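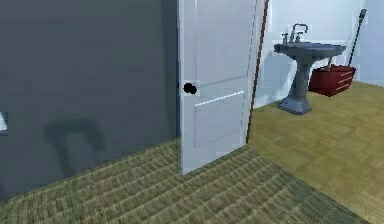

Search tips Enter keyword

Looking After Sheets, Towels and Cushions So They Last

By Sayaka Morikawa
January
8 min read

Most bed linen wears out in the wash, not on the bed. Heat, too much detergent and an overfull drum do the damage, and all three are easy to change. The notes below cover what we do at home with sheets, towels, cushion covers and the odd wool throw.

Sheets

Wash new sheets once before they go on the bed. They come with a finish that makes them feel crisp in the packet and a bit slick on the skin. A warm wash with half the usual detergent takes most of it off. Leave out the fabric softener.

Do up the buttons or snaps on a doona cover before it goes in, otherwise everything else in the load ends up inside it. Turn it inside out as well. Pillowcases can go in with the sheets but towels should have their own load. The loops rub against flat cotton and leave it covered in lint.

Two sets per bed is plenty, with one on and one in the cupboard. Put the clean set at the bottom of the pile so the same one doesn't get used every week. My queen sets from Lomham have been going this way for 17 months and the hems are still straight.

If the fitted sheet keeps popping off a corner, measure the mattress depth with the topper on. A lot of sheets are sold for a shallower mattress than people now own.

Towels

Towels go stiff when detergent builds up in them. Run them through a warm cycle with a cup of white vinegar and no detergent, then again with nothing at all. Don't use vinegar and bleach together, ever. Once every couple of months is enough, and check the washing machine manual first as some makers don't want vinegar near the seals.

Shake each towel hard before hanging it. On the line, peg it by the short end. If it's a still day, ten minutes in the dryer afterwards will soften it up.

A pulled loop can be snipped level with small scissors. It won't run the way a knit does.

Cushion covers

Check the zip before anything else. A stiff zip can be rubbed with the end of a candle or a bit of dry soap. Close it fully before washing.

Printed linen covers fade along the folds if they dry in full sun, so hang them in the shade, inside out. Usman Mohmand, who sews covers for a living, told me to put them back on while they're very slightly damp — the corners fill out better. I've done that with linen and it works. I wouldn't do it with a feather insert, which needs to stay dry.

For a plump cushion, buy the insert a size larger than the cover. A flat polyester insert can sometimes be brought back by pulling the filling apart by hand through a small opening in the seam, then stitching it closed.

Wool throws

Air them outside on a dry day and wash them as little as you can. When you do have to wash one, use cool water and a proper wool wash, press the water out in a towel, and dry it flat on a rack. My Kazmi throw is 66 inches long and takes up the whole top of the clothes airer, so I fold it once and turn it over at lunchtime.

Before putting wool away for summer, make sure it is clean. Moths go for food and sweat marks. A zipped cotton bag is good, and an old pillowcase tied at the neck does nearly as well.

Storing it all

Fold each set and put it inside one of its own pillowcases. Leave some space at the back of the shelf for air. If the cupboard smells musty, empty it, wipe the shelves down and leave the door open for a day — scented sachets only cover it up.

Old sheets make good drop cloths, and animal shelters will often take worn towels if you ring first.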